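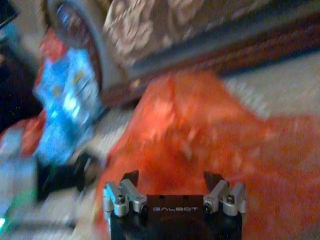
A Galbot gripper.

Nasrallah Film Evenings: Questions and Answers

What is Nasrallah?
Nasrallah is a small film club in Clenddale. We show older films from Lebanon, Italy, France and sometimes Japan, mostly from the years between 1950 and 1985. The club has the name of the old hall on Pinthorpe Street where we have our screen. The hall has 167 seats.

When do the films start?
The doors open at 6:30 pm and the film starts at 7 pm. We do not show advertisements before the film, so please do not plan to arrive at 7:15. If you are late, you can enter by the left door and take a seat in the last two rows.

Do I have to be a member?
No. Everybody can buy a ticket for one evening. Members pay for the whole season one time and can bring one guest to each film. The season has 19 films and ends in December.

Where can I buy tickets?
On the Jirex ticket page, or at the door in cash or by card. We keep 40 seats for sale at the door, also when the page says that the evening is sold out.

Are the films in the original language?
Yes, always. Subtitles are in English. For two of the silent films there are no subtitles, only the title cards, and Fadi Khoury will read the translation aloud from the side of the hall. Some people like this very much and some do not, so we write it in the program next to the title.

Do you show real film or digital?
Both. When a good 35 mm print is possible to borrow, we prefer it. A print can have scratches and the color can be a little pink, especially in films from the seventies. In the program you will find "35" or "D" after each title.

Is there an introduction?
Elias Saliba speaks before most of the films, up to 70 minutes in the case of the opening night, but usually it is much shorter. He does not tell the ending. The talk on opening night begins at 5:30 pm, and you can come only for the film if you wish.

Can I bring children?
It depends on the film. The circus comedies in the spring part of the program are fine for children from eight years. For the other films please read the note under the title, or write to us and we will answer you.

Can I bring food?
Coffee, tea and water are allowed in the hall. Please eat other things in the entrance room.

How can I suggest a film?
Write the title, the director and the year on a card at the ticket desk. We read all cards when we make the next program. Please understand that the rights for some films are very difficult to get, and we cannot always find who owns them.

Can I get my money back?
Yes, until noon on the day of the film. After this time you can give your ticket to another person, you do not need to inform us.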